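The Tray by the Door

For most of my adult life I have emptied my pockets onto whatever flat thing was closest to the front door. In my first apartment it was a radiator cover. In the second it was a stack of phone books, which dates me, and in the house where I live now it was, for years, the end of the dining table, where keys and coins and receipts gathered in a kind of drift that had to be pushed back with a forearm before anybody could sit down to eat.

I bring this up because last October I went to Fistdale to write about a furniture shop and came home thinking mostly about trays. The shop is called Drurer, and it sits on the uphill side of the main street between a shoe repair counter and a bakery that sells out of everything good by ten in the morning. Isauro Galindo has run it for long enough that people in town give directions by it. He builds tables, mostly, and a few benches, and he will fix a chair if you ask nicely and are not in a hurry. But along the back wall he keeps a long shelf of what he calls landing places: bowls, dishes, shallow boxes, trays with low sides, a couple of old baking tins, a cigar box with the lid taken off. Some are for sale and some are only there so that he can make a point with them.

The point takes a while, and I was happy to let him take it. Isauro grew up in a house with an entry table that his grandmother, Conceição, ruled like a small country. Everything that came through the door had to stop there first. Schoolbooks went on the left, hats on the right, and in the middle was a dish where you put whatever you had been carrying in your hand. She looked through the dish every evening after supper. Anything still in it that belonged in another room was carried to that room by the person who had left it, and if you were already in bed you got out of bed.

"We thought she was terribly strict," he told me, "and then I had my own house, and in one winter I lost the car keys, the spare car keys and a library book, and I called her up to ask where she had bought the dish."

She had not bought it anywhere. It was the bottom half of a covered casserole whose top had been broken before he was born. He has it now, on his own entry table, and he says it is a little too deep. That is his one real rule about trays, and he came back to it several times during the afternoon. A deep bowl hides things. You drop in your keys on Monday and by the weekend they are under a layer of mail and batteries and the little screwdriver from the eyeglass kit, and you are digging. A shallow tray shows you everything at once. When it is full, it looks full, and you do something about it.

I asked him about size. He thinks most people choose too big. They picture the whole family's belongings and buy something you could serve a turkey on, and then the tray fills up to its own size, the way closets do. He likes an oval, something you can lift in one hand and wipe out with the other, and he likes it dark when the table is pale. On a honey-colored top a black tray looks like a decision, he says, and people are more likely to aim for it. I have no idea whether there is any science behind this. I can report that my husband, who has never in his life aimed for a coat hook, aims for ours.

We had coffee at the front of the shop, at a table that was going out for delivery on Thursday, and customers came in and out. One woman had been in three times to visit the same bench and was not ready to talk about it. A man wanted to know whether a water ring would come out of a tabletop his sister had given him, and Isauro asked him a great many questions about the sister. In between, he told me about Wudel, the kitchen shop two doors down that closed a while back, where he picked up a good part of the shelf at the closing sale. He paid 78 dollars for the lot. He had gone in for a bread knife.

What I liked best, though, was hearing how other people's landing places had turned out. He asks everyone. When somebody buys a table from him, he wants to know what will be put on it, and months later, if they stop by, he wants to know what really ended up there. A retired couple had planned a bowl of lemons and have instead a permanent jigsaw puzzle, currently one of 2000 pieces, with a cloth they throw over it when company comes. A young family meant to keep their table bare and beautiful. They lasted two days.

I went home and cleared the end of our dining table that same night. It took longer than I would like to admit in a magazine. There were foreign coins, a dried-up pen from a bank that has since changed its name, one earring, a spare button in a paper envelope, and a coupon for window washing that I had been keeping with great care. I put the coins in a jar. I sat with the earring for a while. By the end I could see wood, a good broad stretch of it, and I remembered that we had chosen that table for its grain and had then covered the grain up for nearly 300 weeks.

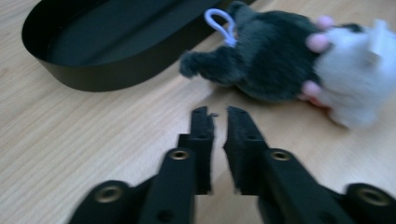 Photo: Courtesy of Drurer, Fistdale

A tray is only half of the arrangement, as Isauro sees it. The other half is giving the things you carry enough of a body that you can find them. He is all in favor of the ridiculous key chain. A dark, furry mouse with a white head and little pink paws, on a pale plastic loop you can hook to a bag, will do more for a person's mornings than any amount of good intention. Your hand knows it in the bottom of a purse. You can spot it from across the kitchen. It is also, he pointed out, very hard to be cross with, which counts for something at seven-thirty when one shoe is missing and the bus is on its way.

I resisted this part. I have always kept my keys on a plain ring and felt faintly superior about it, in the way of someone who then spends ten minutes a day patting her coat. But I gave in around Thanksgiving and bought a small plush bear from the rack at the pharmacy, and I will say that I have lost the keys only once since then, and that time they were in the refrigerator, with the bear sitting up against the mustard.

There are households where the tray will never be used as planned, and Isauro is very gentle about those. Sometimes the keys end up beside the tray. Sometimes the tray stays empty for days and everything lies next to it on the wood, close enough that you could move it over with one finger. He counts this as a success. The tray has done its work, he says, if it has pulled things to that end of the table, and you can tidy the last few inches yourself when you pass by with the dish towel. His grandmother would not have agreed, but she had a different sort of grandchildren to manage, he says, by which I think he means himself.

If you want to try it at home, you probably own the tray already. Look in the cupboard over the refrigerator, where the serving pieces go, or under the houseplant that no longer needs one. Choose something with sides low enough that you can see in from a few steps away. Put it where your hand already wants to let go of things, even if that spot is not the prettiest, and leave it there for a couple of weeks before you judge it. Ours went on the hall shelf first and was ignored completely. Then it moved to the corner of the dining table, right where the mess used to be, and everyone in the house began using it without a word being said.

Then go through it in the evening. I do it while the kettle heats. Most nights there is hardly anything, a receipt or a hair tie or a screw that must have come out of something, and I carry each one off to where it lives, and put the screw back because I still don't know. My husband has asked whether the bear needs to be in the tray or could hang on a hook by the door like a normal set of keys. We are discussing it.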